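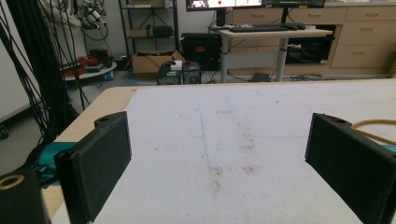
A white sheet on a lab table, with a blue line and some brownish stains.

Why Do Stains Spread?

Weltico Kids: Science Close to Home

Have you ever spilled juice on a napkin and watched it grow? One second there's a little dot, and then it's a great big splotch with wiggly edges! Stains can look messy and boring, but there is some seriously cool science hiding inside them.

Take the white sheet on the lab table at the top of the page. The brownish patch isn't a neat circle. It's blotchy and uneven, with tiny dark specks elsewhere on the sheet. A patch like that makes a scientist want to ask questions. What was it? Was it one big spill or lots of small drips? We can't tell just by looking, and that's okay - a good question is a great place to start.

Tiny tunnels

Lots of soft materials are full of little spaces. Sponges have them, and so do paper towels, cotton T-shirts and some kinds of foam. Some of the spaces are big enough to see. Others are so small you'd need a microscope.

When a liquid touches a material like this, it can creep into the spaces and keep going. It can even climb UP! Water sticks to the walls of the tiny tunnels, and water also likes to stick to itself, so as the front of the water moves along, it pulls more water behind it. Scientists call this capillary action (say it: KAP-uh-lair-ee). Plants use it too, to help move water from their roots toward their leaves.

Why the color stays behind

Water doesn't stay in a napkin forever. It dries up and floats off into the air as a gas, and we call that evaporation. But the color in juice, tea or paint can't float away with it. The color gets left in the tunnels, and now you have a stain.

Look closely at an old tea stain some time. The edge is often darker than the middle! The outside edge dries fastest, so more liquid flows out there to take its place, carrying bits of color along for the ride.

Why cover a table at all?

A wooden table can soak up spills too, and it's hard to throw a table in the wash. That's one reason people put a cover down before they paint or glue or experiment. You can draw on a cover as well. A line makes a handy guide for lining things up, and it shows up nicely on white.

Try it: the climbing color race

You will need:
2 clear cups
A paper towel
A strip cut from a cotton rag
Water
Food coloring
A tray or an old towel to protect your table

1. Ask a grown-up before you start. Food coloring stains fingers and clothes!
2. Pour a little water into each cup and stir in 5 drops of food coloring.
3. Cut a strip of paper towel the same size as your rag strip.
4. Dip the end of one strip in each cup and hang the rest over the side.
5. Wait 20 minutes. Which color climbed farther?

Draw what you find, then try again with other materials. Newspaper is fun, and so is a coffee filter. What about a piece of plastic bag? Make a guess first!

Words to know

Absorb: to soak something up
Capillary action: the way a liquid creeps through tiny spaces
Evaporation: when a liquid turns into a gas and drifts into the air

Next time: why does soap make bubbles?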